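Unit 9: Carriage deals, who pays who

Search this site Go

Channel owner (we'll use Daltia) wants homes. Cable operator (Troster) wants cheap. Fee is per subscriber per month, so reach = money twice, fees plus ads.

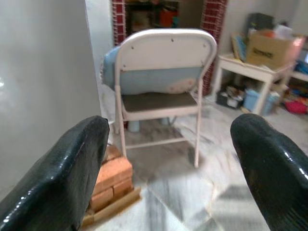

Folding chair, seen from the back.

Tiers matter. Basic tier = everybody gets it. Sports or "extra" tier = maybe a third. Daltia went from 62 to 90 cents a head in one renewal, then got moved up a tier. Net gain small. Do the math at home, 2,684 subscribers in the Durrani sample system.

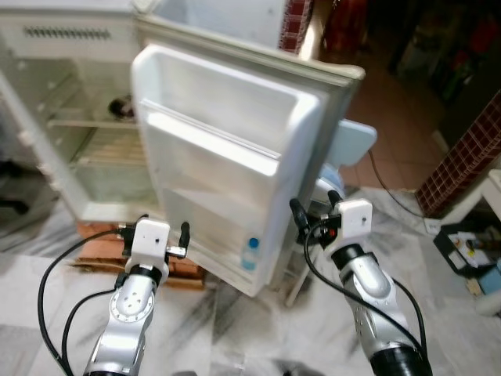
Blackouts next. Contract lapses, signal gets pulled, both sides run ads blaming the other. Usualy settled before football, so watch August.

One reader of last year's notes wrote in that
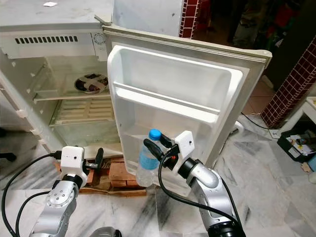

small operators never get to black anybody out, they just sign what the buying group signed. Fair point, added to the reading.

MFN clause: if Zirkico gets a lower rate, Troster gets it too. Know this one for teh midterm.
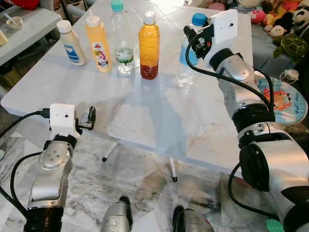

Who pays when a channel is brand new? Often the channel does, a launch fee per home, and the operator carries it free for the first years.

Next: ratings, bring the handout.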